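3.2 Surface finish and perceived quality of worktables

The second part of the study dealt with how people judge shared worktables in public reading rooms. Earlier work on reading rooms has mostly looked at noise, seating and daylight. The table itself has had less attention, although it is the thing a reader touches and looks at for most of a visit. We wanted to know if the look of the grain has any bearing on how long people stay at a table and how they rate it afterward.

Two sites were used. The Clorkstead reading room is a single large hall with long tables under a high ceiling. The Kiltcombe room is smaller and was refitted in December, when its older painted tables were replaced with tables that have a clear finish. Both rooms are free to use and neither takes bookings. Readers at each site were given a short card when they left and asked to rate the table on comfort, glare, cleanliness and overall appearance. The cards were collected in a box by the door and were not signed.

Grain was sorted by eye before the cards were read. We followed the approach of El Ouafi, who treats straight grain and arched grain as the ends of a scale and places most furniture surfaces somewhere between them. Arched grain is the pattern often called cathedral figure. It appears when a board or a veneer is cut so that the growth rings meet the face at a low angle. Straight grain comes from cuts closer to the radius of the log. A single tabletop may show both, and the same surface can look quite different from one end to the other. Figure 2 shows light wood-grain surfaces of the general type discussed in this section.
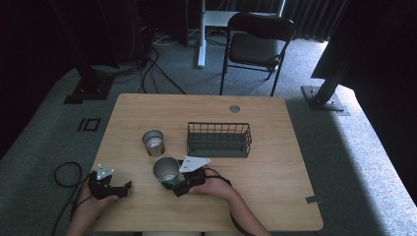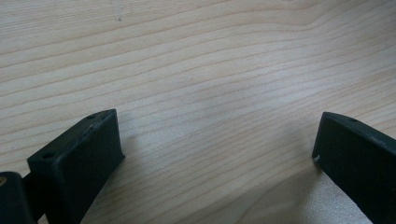
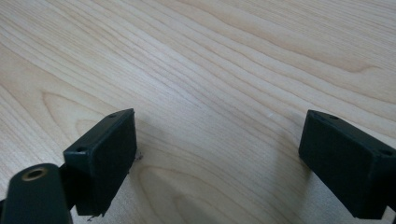 Figure 2. Light wood-grain surfaces. Top: tabletop with fine horizontal grain lines. Middle: long, wavering lines with a shallow arch toward the upper right. Bottom: nested oval figure in the lower center.

Sorting was done by two members of the team working apart. Where they disagreed, the table was looked at again by Tatsuya Sakamoto, who had not seen either of the first ratings. Most disagreements concerned tables with mixed grain, and in these cases the pattern nearest the seated reader was used. This is a weak point in the method – a reader who sits at the corner of a large table may see very little of the pattern we recorded.

Ratings for comfort did not differ between straight and arched grain at either site. Ratings for appearance were higher for arched grain at Kiltcombe but not at Clorkstead. We are careful about reading much into this. The Kiltcombe tables were new to most readers, and several cards mentioned the refit directly. One reader wrote that the room "finally looks finished," which says more about the work as a whole than about the wood.

Glare gave a clearer result. Pale tables close to a window were marked down at both sites, whatever the grain. Readers who sat with their backs to the window complained less than those who faced it. On dull days the difference was small. The Norbridge survey of school libraries reported something similar for white laminate desks, and it seems likely that the lightness of the surface matters more here than the material.

Cleanliness ratings were harder to explain. Tables with strong grain were rated cleaner late in the day, when all tables had been used for about nine hours and wiped only once. A busy pattern may hide small marks and crumbs that stand out on a plain surface. It is also possible that readers chose the cleaner tables first – we did not record the order in which seats were taken, and the cards alone cannot settle the question.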